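4.2 Grasp point selection on folded garments

The planner receives a segmented point cloud of the garment and returns a pair of contact poses, one for each gripper. In the rigid-object version of Sendel, candidates were ranked by antipodal quality alone. That score carries little information for cloth. Almost any pinch on a fold closes on fabric, and the cost of a bad choice appears later, when a second layer slides out or the stack opens during the lift. We therefore replaced the single score with a sum of two terms: a layer term, which estimates how many plies lie between the pads at closure, and a clearance term, which penalizes poses whose approach volume intersects the supporting surface.

The layer term is computed from the local height profile along a short ray normal to the garment outline. A clean fold gives a single step. Waistbands, cuffs and hems give several small steps close together, and the estimator tends to overcount there because gathered elastic looks like stacked plies. We did not try to correct the count. Candidates whose profile variance exceeds a threshold are marked ambiguous and are used only when no unambiguous candidate remains on the same side of the garment.

The outline itself comes from Grukari, our segmentation front end. It was trained on the demonstrations described in Section 3 and fine-tuned on 218 additional frames in which the background was a printed or woven textile. Before fine-tuning, closed curves in a blanket pattern were often returned as garment boundary, and the planner would then place a contact on bare bedding. Dark garments were less affected at the outer contour than light ones, but their interior folds were harder to recover. Figure 3 shows a typical view of this kind.

Segmentation and planning run asynchronously. The planner always works on the latest complete mask and discards any mask older than 600 ms. When a mask is discarded, the current target pose is held and the approach is paused; the controller does not extrapolate. An earlier build extrapolated from the last two masks, and the target drifted whenever the wrist camera rotated quickly.

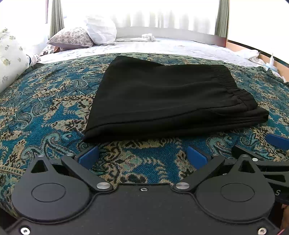 Figure 3. Wrist view of folded black trousers on a patterned blanket.

Corner candidates need separate treatment. The normal of the outline is poorly defined at a sharp corner, and the height ray may leave the garment on either side of it. We sample three rays across the corner and keep the lowest ply estimate. This is conservative: it favors a shallow grasp, which the closure controller can deepen, over one that takes in a fold of the blanket.

Once a pair has been selected, both poses are passed to the closure controller (Section 4.3). The pair is not revised after first contact. Replanning at that stage was tested in the Purilari branch and removed, as the occluded part of the mask caused the second contact to jump between neighboring candidates.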